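Recipes > Baking > Baking Encyclopedia > Breads and Loaves

Sekthorpe Loaf

Sekthorpe loaf is a dark, sticky oat and molasses bread, baked in a deep pan and kept for several days before it is cut. It takes its name from the village of Sekthorpe, where it has long been a winter treat, and it is one of the most rewarding bakes a beginner can try!

Origins

The loaf grew out of the kitchens along the Lau, a small river with two mills that once ground oats for the whole valley. Cooks there had plenty of oatmeal and very little wheat, so they stretched the flour with oats and sweetened the batter with molasses. The earliest known written recipe is number 601 in a household book from nearby Preltstead, and it is wonderfully blunt: mix, bake, hide from the children.

Ingredients and method

The classic version uses oatmeal, plain flour, molasses, butter, ginger, one egg and a glass of water. The butter and molasses are melted together gently, then poured over the dry ingredients while still warm. The water goes in last, and the batter should be loose enough to pour (much looser than most people expect).
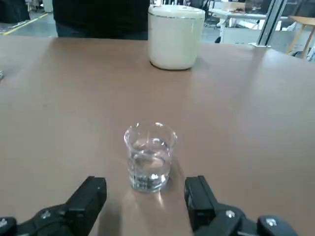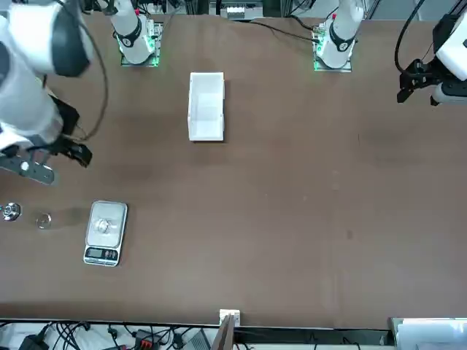
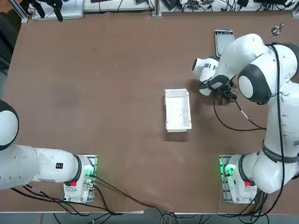 Resting and serving

Fresh from the oven the loaf is crumbly and a little plain. Wrapped in paper and left alone for three days, it turns dense, glossy and deeply spiced, and the change is a real delight. Some families hold out for 11 days, which takes serious willpower. It is cut thick and eaten with salted butter or a sharp cheese, and stale ends are superb fried in a hot pan.

Variations

Preltstead loaf adds chopped prunes and leaves out the egg. Bellix, a flat cousin baked on a sheet and broken into squares, has twice the ginger and a terrific snap. A summer version with grated apple turns up at the Sekthorpe fair every July.

Filed under: Quick Breads, Oats, Molasses, Regional Baking
879 shares | 11 comments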